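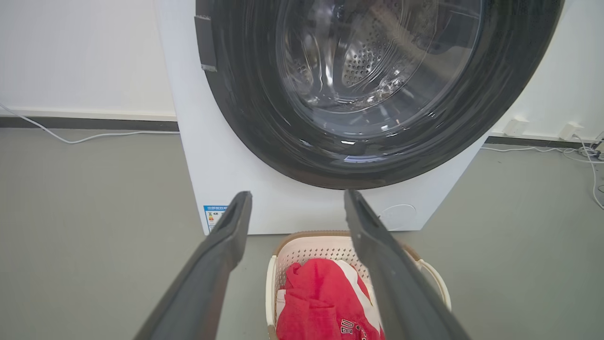 Laundry Questions We Keep Getting

Last updated May 6, 2023

Do I need a separate detergent for darks, whites, sportswear and baby clothes?
Mostly no. A plain powder with some bleach in it for whites and towels, and a liquid without bleach for colors, will cover nearly everything in a normal house. The sportswear bottles tend to be ordinary liquid with a stronger perfume. Wool and silk are the real exception, and they do need something gentler.

Do laundry balls, magnets or eggs work?
We have yet to see one beat plain water. Agitation and warmth remove a fair amount of dirt with nothing added at all, and that is the result people credit to the ball. Wash one load with it and one without, same program, and look at the collars.

The cap on my bottle has lines on it. Which one do I use?
The lowest, and often less than that. The lines are hard to read and the people who print them also sell the refill. If your water is soft and the clothes have only been worn once, half the lowest line is fine. Hard water needs more. Your water company should be able to tell you which you have.

Is cold washing as good as they say?
For lightly worn clothes, yes. For greasy work shirts, dishcloths and bedding after someone has been sick, no, whatever the front of the bottle promises. Most of our mail on this comes from people who switched everything to cold and then noticed a smell six months later.

Why do my towels smell when they come out?
Usually too much detergent, too much softener, too little heat, or a wet load that sat overnight. Stop the softener first, then run the towels hot. A scent booster will hide the smell until the towel gets damp again.

Should I buy a machine cleaner?
We wouldn't. An empty hot cycle with a scoop of bleach-based powder does the same work. Wipe the door seal, including the fold at the bottom where the lint collects, and leave the door ajar between loads if there are no small children or pets around.

Can I trust the time on the display?
Treat it as an opening bid. One reader in Stollgate timed an "eco" cycle at 187 minutes against a promised two hours and a bit. Many machines weigh the load and change their minds, and an unbalanced spin adds more.

Do eco programs save anything if they take that long?
Generally they do. Heating water is where most of the power goes, and a long, cooler wash heats less of it. Whether the saving is worth noticing is another matter — if you do 4 loads a week, don't expect to see it jump out of your bill.

Are detergent sheets greener?
They are lighter to ship and there is no jug to throw out. They also clean less well in our experience, and many are held together with a plastic film that dissolves. Dissolved and gone are different claims. Read past the leaf on the box.

Does vinegar replace softener?
It can make towels feel less stiff. It may also be hard on rubber parts if you use it every wash, so we keep it for now and then. Never mix it with bleach.

Do you get paid to recommend products?
No, and that's partly why there are so few recommendations on this page.

Related
Reading care labels without a magnifying glass
Dryer sheets: what are they for?
Hard water in Lemden, street by street
Stain removers we stopped buying
Line drying in October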